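Ludside Forum > Matchday > Laws and Officiating

Thread: Advantage then second yellow, Deswood away

touchline_51
Can someone with a referee qualification confirm the 51st minute decision? Their six fouls our winger, the ref plays advantage, the move breaks down almost at once and play goes on. At the next stoppage he books the six for the original foul. The six was already on a yellow, so off he goes. Deswood's bench claimed you can't send a man off after advantage.

Halfspace
You can. Advantage defers the card, it doesn't cancel it. The caution has to be shown at the next stoppage, and he did that.

grid_ref
Partly right. The guidance is that advantage shouldn't normally be played when the offense is a second caution, unless there's a clear chance to score. Our winger was 40 yards out with two defenders goal side. Correct procedure was to stop play, show the card and restart with the free kick. The sending off stands either way, but the advantage was poor.

Halfspace
Disagree on "poor". We had a three on two for a second or so. Looked at live speed, that's a fair call.

grid_ref
Three on two at 40 yards isn't a clear chance. It also created a risk: if the six had then challenged for the ball or interfered with an opponent, the ref would have had to stop play, send him off and restart with an indirect free kick, assuming no worse offense. That's a mess he made for himself.

touchline_51
So the protest from their bench was wrong, but the ref was wrong as well?

grid_ref
Wrong in sequence, right in outcome. An assessor would mention it.

Kaushik Ender
Deswood fan here. My complaint is the first yellow, not the second. Delaying the restart after 5 seconds? Your keeper took longer than that on every goal kick and got nothing. Gate was 1,415 and I'd say most of them could see it.

Halfspace
There's no fixed time in the law for that. He kicked the ball away, so the count doesn't matter.

Kaushik Ender
He rolled it. Different thing.

grid_ref
Not in law. If it delays the restart, it's a caution. I'd agree the keeper should have been spoken to before the break.

touchline_51
Thanks all. Is the ban one match or two? Ornotau is their next fixture and it affects the table.

grid_ref
One for two yellows, unless your league's rules add to it. Check the handbook, the discipline section starts on page 125 in my copy. A second dismissal in the same season can add a match — that part varies by competition, so don't rely on mine.
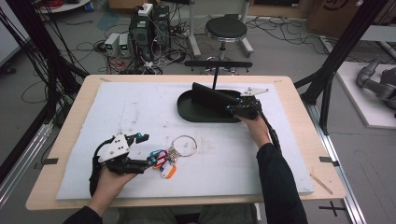
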